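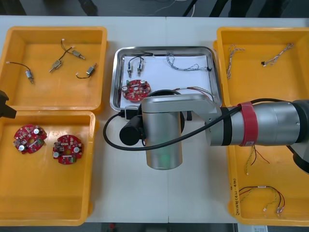
Progress Report 2: Small Parts Recovery, Grondell Depot

Submitted to the Aquino Fund, 24/05/2023
Prepared by Reynaldo Baluyot

Status

Collection of discarded vending and ticketing equipment continued through the reporting period. Intake from the Prornholm sites resumed in March after the loading bay was resurfaced. Strip-down is on schedule. Resale is behind schedule, for the reasons given under Sales.

Intake and sorting

Units are weighed on arrival, drained of any residual fluid and stripped to boards, drives, actuators and harnesses. Steel casings go to the scrap contractor on the existing terms. The sorting key was revised so that parts with intact leads are held apart from parts needing a new termination. This added some handling time per unit - an acceptable cost, given that buyers had been returning mixed lots.

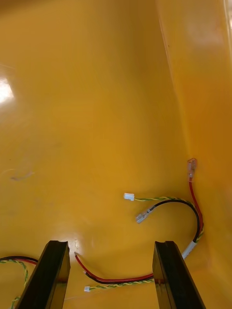 The revised key also required new shelf labels and a change to the stock database, both complete. Older stock has not yet been recoded. We expect to finish that work in the next period without extra labor.

Sales

Verkico has agreed in principle to take solenoids and DC motors in lots of 100, subject to a coil resistance check on each item. The draft contract is with their purchasing office. Payment terms are seven days from acceptance.
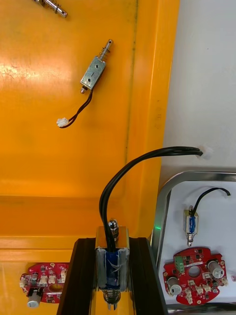
Push-pull solenoid with return spring and lead.

Demand for used wiring remains weak. Short harnesses sell only where the connector is still current, and the remainder is sold as copper by weight.

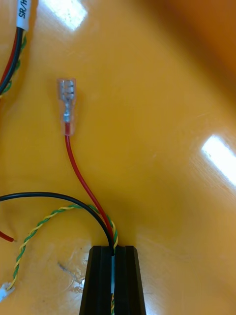 Photo: Mylene Layug

Budget

Spending is within the approved total. Transport is over its line owing to the two extra runs from Prornholm, offset by an underspend on storage. We request approval to move the balance between those lines.

Next period

Sign the Verkico contract; recode older stock; renew the depot's waste handling permit. Mylene Layug will submit the permit application and forward a copy to the Fund.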